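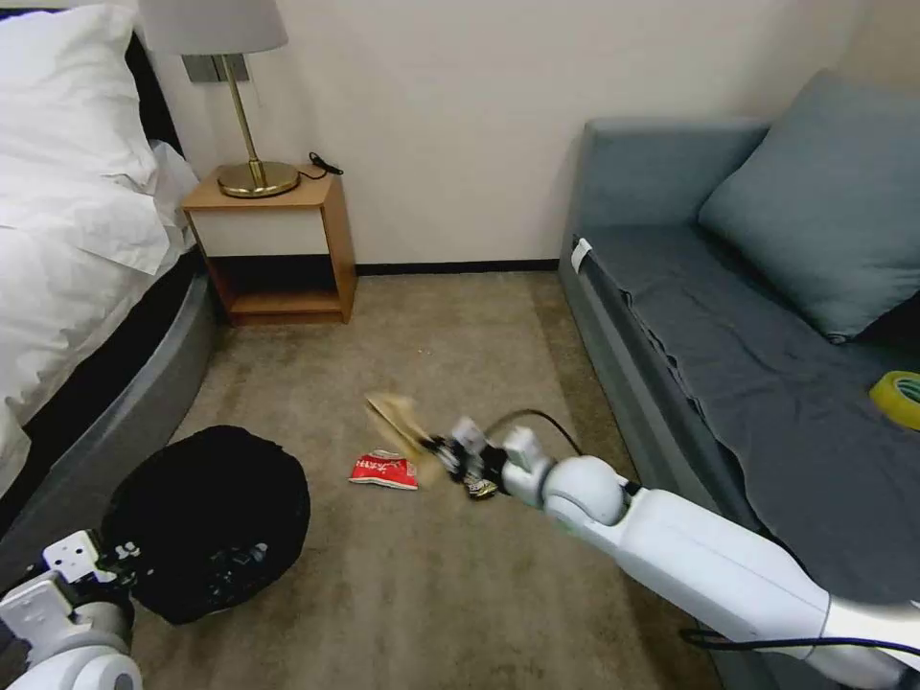

4. What people read in bed away from home

We came to this part of the study expecting the smallest set of results and ended up with the one we have talked about most. The diaries show that bedtime reading travels surprisingly well. People who read at home before sleep mostly read in a rented room too, but what they read changes, how long they read changes, and the way they write about it changes a great deal. The entries are a pleasure to work with, and we quote them freely below.

As set out in Section 3, 200 adults kept a diary in Takico, a plain note-taking app with a time stamp, at home and then during a stay in Gamora or Merora. They were asked to write a few lines each morning about the night before, in any style they liked. After removing blank notes and double posts we were left with 1457 entries, and over half of them mention reading of some kind. We had given no hint that reading was of interest. The question in the app was simply, "How did your evening end?"

4.1 The return of the paper book

The clearest shift is from long books to short pieces. At home, readers named novels more than anything else, often the same novel night after night, with small complaints about how slowly it was going. Away from home the novel is still packed (many entries mention the weight of it!) but it is often left in the bag. In its place come magazine articles, puzzle pages, short stories, the back of a museum leaflet, a chapter or two of something found on a shelf in the lobby. One man read a history of canal locks in Merora, a subject he had never thought about before, and wrote about it every morning for the rest of the stay.

Maksymiv's older interview work had suggested that travelers read light material because they are tired. Our entries only partly agree. Tiredness comes up at home just as often. What comes up far more during a stay is the wish to finish something in one sitting. "A whole story, start to end, lights out," as one woman put it. We find this a lovely result, and it held for fast and slow readers alike.

4.2 Light and the last page

We then looked at how reading ends. At home, the most common ending is falling asleep with the book open, followed by a partner asking for darkness. In a rented room the most common ending is a decision: the reader gets to a good stopping place and turns off the lamp. Lamps are named often in the stay diaries and hardly ever in the home ones, where people seem to stop noticing the light they read by. A common layout is the one in Figure 1, with a table lamp on a wooden nightstand beside the bed and a switch plate on the wall behind.

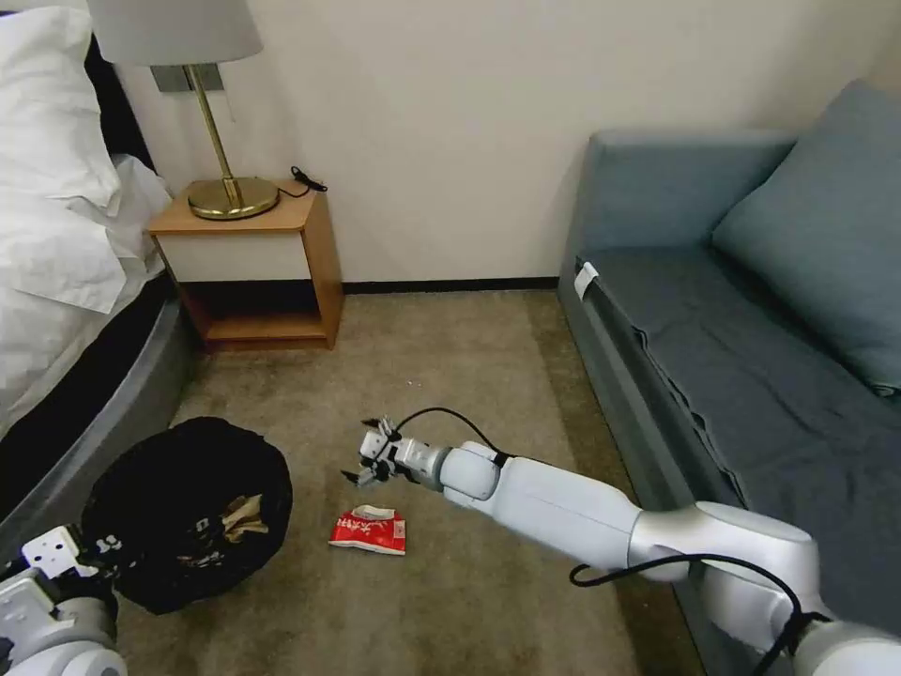 Chae-won Chae, in comments on an early draft of this section, argued that we had the order backward: people in a new room notice the lamp first, during the hunt for the switch, and so they write about it the next day whether or not it had any bearing on their reading. This is a fair point and it sent us back to the entries for a happy week. We split the lamp mentions into those tied to a search or a puzzle ("took me ages to find how it turns on") and those tied to the reading itself ("just enough for the page and no more"). Both kinds are common on the first night. By the last night the search entries have almost gone, and the reading entries are still there. So Chae is right about the first night, and we think our own account stands for the nights that follow.

There is also a change in tone that we had no category for when we began coding. Home entries about light are mostly complaints. Stay entries are full of small praise. Readers compare the color of the light to tea, to toast, to a grandparent's kitchen. Two coders working apart both started a margin list of these comparisons without being asked, and the lists have now been merged and will be posted with the coding guide.
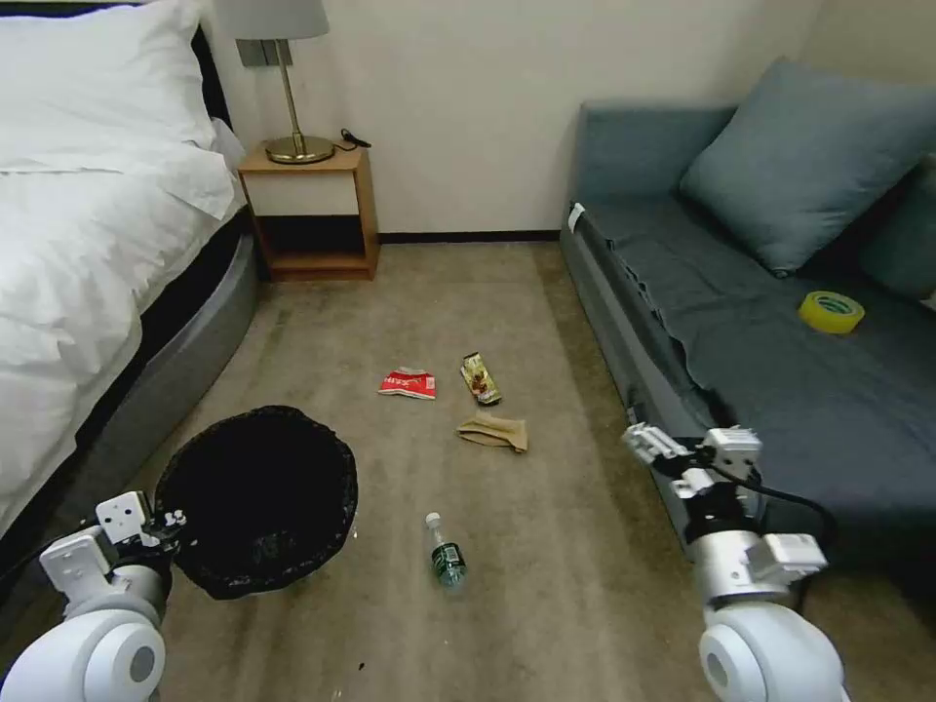 The comparisons gather in the entries of people who read on paper. Screen readers wrote about battery life, about the pull of messages, and about reading with the room fully dark. They were just as likely to report a good evening, and we would warn against treating paper as the better choice on the strength of this data. Still, the paper readers had more to say, and said it with more color. Their entries are also longer, even when the reading session was short.

4.3 Reading aloud

A small group surprised us completely. In 18 of the stay diaries, someone reads aloud to another adult. At home this hardly appears. Couples read each other guidebooks, restaurant reviews, old letters, and in one case an entire comic mystery, a chapter per night over 4 nights, with the reader doing all the voices. Several of these people wrote that they had not been read to since childhood and wondered why they ever stopped.

We do not want to build too much on a group of this size. The pattern may depend on who travels with whom, which our sign-up form recorded poorly. But the entries agree on one thing: the habit starts by chance, with a single funny line shared across the bed, and then it is asked for the next evening. 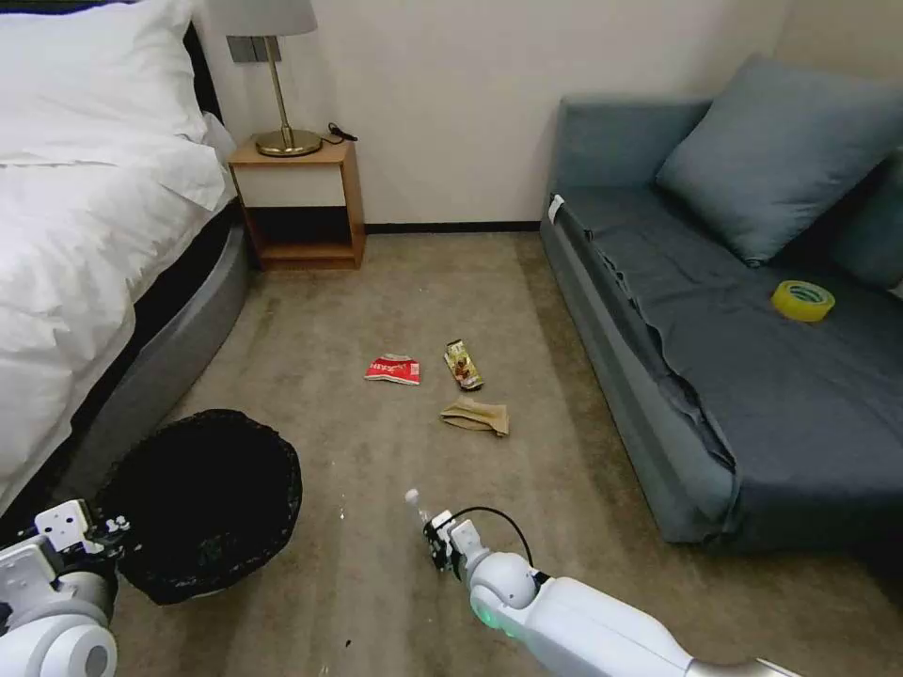 One entry from Merora says that the story itself was nothing special and that she could not name the author now, but hearing it in somebody else's voice made the evening feel twice as long, in the best way. Other diaries make the same remark about time. Listeners felt the evening stretch, and the people doing the reading felt it fly. We would love to see this tested with a proper clock and a larger group.

Whether the habit survives the trip home is less clear. Only the diaries that ran on for a week after the stay can tell us, and most did not. Among those that did, reading aloud shows up a few more times and then gives way to the old novel, page by slow page. We return to these late entries in Section 5, along with the question of what children in the room do to everyone's reading plans.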